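Fitting a Processor in a Refurbished Tower: Socket Preparation and Seating

Tsegereda Lemma
Multdale Workshop Notes, revised November 2, 2018

This page covers the bare-socket stage of a desktop rebuild, from opening the case to closing the load plate. Cooler mounting and first power-up are on a separate page. The procedure applies to office towers with a land grid array socket, where the pins are in the board and the processor has flat contacts. Most of the machines that come through Multdale are of this type.

The May version of these notes told readers to remove the memory before working on the socket. That step has been dropped. Memory can stay in or out, provided the latches are clear of the load plate when it swings.

What you need

Wrist strap with a clip lead
Phillips screwdriver, number 2
Lint-free wipes and isopropyl alcohol
A light that can be moved to a low angle
10x loupe
The plastic socket cover, if the board came with one

Preparing the case

Shut the machine down, switch off the supply if it has a switch, and pull the power cord. Hold the front power button for a few seconds to drain what is left in the capacitors. Remove the side cover and lay the tower down so that the board faces up. Clip the strap lead to bare metal on the chassis, away from any painted surface.

The power supply can stay in place if there is enough room to lift the lever and swing the plate fully open. On some cases it overhangs the board. Take it out in that case, and label each connector first.

Opening the socket

1. Press the lever down and slightly outward until it clears its hook.
2. Raise the lever as far as it will go.
3. Lift the load plate by its tab and swing it back until it rests by itself.
4. If a processor is present, lift it straight up by two opposite edges. Do not slide it.

From this point nothing may touch the pin field. Do not wipe it and do not use canned air at close range.
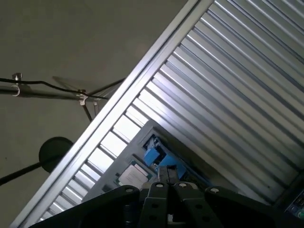
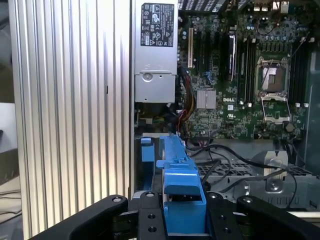
Pin inspection depends on the direction of the light more than on its strength. With the plate swung open and the socket empty, as on the Dell board in the second picture, move the light to a low angle and look across the pins from each of the four sides. Good pins reflect in even rows. A bent pin shows as a dark or bright spot that breaks the row. Confirm with the loupe before trying to correct it.

The Flastley spares list has 1,171 boards on it, and 195 of those are marked for socket damage. Most were logged as bent pins near a corner, which is consistent with a processor being lowered at a tilt.

Seating the processor

Find the triangle on the corner of the processor and the matching mark on the socket. Line up the notches as well. Hold the processor by its edges – never by the contacts – and lower it level. It should drop in under its own weight. If it rocks, lift it out and check the orientation again.

Swing the load plate down over the processor, then bring the lever down and hook it. The lever takes firm pressure at the end of its travel, and a light creak is normal. On sockets where the cover is clipped to the plate, it pops off at this point. Keep it. The Punedton depot will not accept a returned board without one.

Clean the top of the processor with alcohol and let it dry for about 2 minutes. Kalniņš cooler kits have the thermal pad already applied, so no paste is added with those.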